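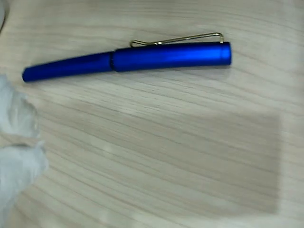 A blue pen on a pale wooden tabletop.

News > Press Releases > Public Finance

Tumville and its lenders agree on a new repayment plan, and on what to call it

March 3, 2018 | By Elsie Wainwright, Tumville Finance Office
2 min read

The Town of Tumville has reached a deal with its main creditor, Sugden, on the debt left over from the Brodasside tram extension, a line that still stops one field short of Brodasside.

Under the agreement, repayments will be spread over 21 years. Sugden had asked for 20. The town had asked whether anyone would mind terribly if it didn't pay, and that request was noted in the minutes.

"We went in with red lines," said finance director Nigel Naylor. "We came out with a payment schedule, and I am told the two look similar on a chart."

In return, the town will freeze hiring until April, sell the Jestia parking garage and raise the annual business license fee by 2 percent. Sugden described these measures as "encouraging." Its last letter called them "overdue," so relations are plainly warming.

Sugden's lead negotiator, Yvonne Blackburn, said the lender remained "fully committed to Tumville," a phrase town officials have asked her to explain.

The full agreement, with annexes, has been posted on the town website. Residents with questions can call the finance office at extension 2783. Jahangir Pathirana will answer in the mornings and Darren Yeoman in the afternoons, apart from lunch, which was not part of the negotiations.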